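Speaker notes - "The arm that thought it had let go"
Modside meetup, May 29, 2026

Start with the sound if the room speakers work. It's a short ugly squeak, fingers on net cord. Let people wonder for a second!

Say what we run: one arm, one two-finger gripper, and a toy hoop on the wall. The job is called Osman. Pick up a small ball, carry it to the hoop, let go. We love this job because visitors get it right away and because it looks so easy.

The fault: in December the arm started pulling away from the hoop while a fingertip was still caught in the net. We ran 113 tries on Limura, our control software, and 3 of them ended that way. On the third one the arm pulled hard enough to trip the force limit and stop itself. Nothing broke and no one was near it, but I did not sleep well.

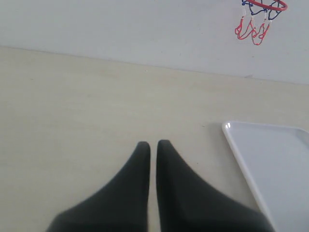
Why didn't the force limit catch it sooner?
The limit was set for hitting a table, so it was high, and a cord net stretches. The pull builds up slowly and stays under the limit for most of the move.

Pause here, people usually want to argue about this. Good. Let them, but keep it short.

Next, the log. This is my favorite part of the whole story - go slow. Limura marks a step as done when the fingers reach their open position. It says "released" and moves on. But "fingers open" and "nothing is holding on to the fingers" are two separate facts, and we were checking just the first one. An open finger can hook a loop every bit as well as a closed one, maybe better.

Point at the plot: motor current on the wrist joint. Flat, flat, then a gentle ramp after the release mark. We had that ramp in all three logs and walked right past it.

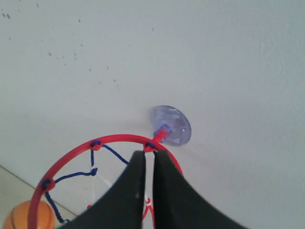 So we changed the exit move. The old one went straight back at full speed. The new one goes up first, 30 mm, slow, and watches the wrist current the whole way. If the current climbs, the arm stops where it is and waits for a person. It does not try to wiggle free. We did try the wiggle, in Flunisska (our simulator), and it was wonderful to watch and it wrapped the cord tighter every time.

Results slide. 62 tries with the new exit, one stop, zero pulls. Be fair about this: it's a small number, and one stop doesn't prove the check works every time. More runs are coming.

Also mention the stop button. Ours was on the far side of the bench. It has moved!

Ask the room: who else has a "done" flag that only looks at position? Wait for hands. Then questions.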